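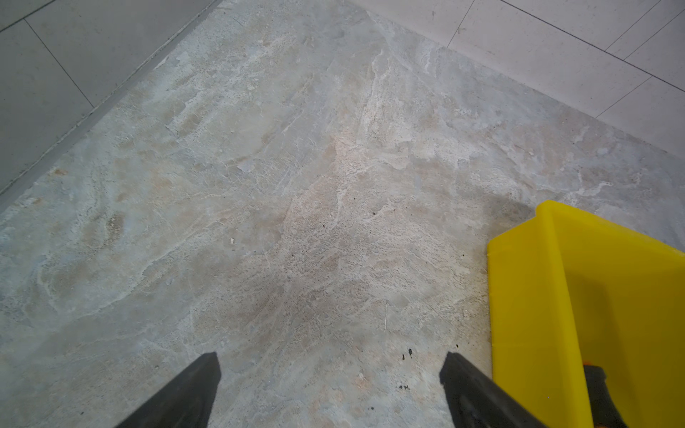 2 min read

Grevarano holdings table – readme

Quick notes so people stop emailing me. Will tidy up later.

What it is: quarterly share prices and dividends for 13 listed companies, mostly consumer and media stocks, plus a notes column. Put together for the Nodness reading group, then Handa asked for a copy, so now it lives here. One row per company per quarter. 600 rows total. Some companies listed late, so they have fewer.

Columns
ticker – as traded, old tickers kept in old_ticker
qtr – calendar quarter, NOT fiscal. Read that twice
close – last close of the quarter, US dollars, split adjusted
div – cash dividend per share paid in the quarter, blank = didn't check, 0 = none paid
note – free text, mergers, spinoffs, CEO changes etc

Known problems
14 rows have a close but no div. Working on it.
Biwott spinoff is handled badly. Parent price drops that quarter and it looks like a crash, it isnt. Don't chart it without reading the note.
Two companies report in other currencies, converted at quarter end. Rounding is a bit off.
Notes before the May update are in my own shorthand, sorry. "dc" means dividend cut.

Not in here: earnings, debt, analyst targets. No plans to add them.

Changes
May – fixed 40 closes that weren't adjusted for splits, thanks to everyone who wrote in
before that – see the old file, same folder

Use it for whatever, just say where you got it. Not investment advice, check the prices yourself before you buy anyting.

Fixes to Elīna Priedītis, put the ticker and quarter in the subject line. I go through them on Monday.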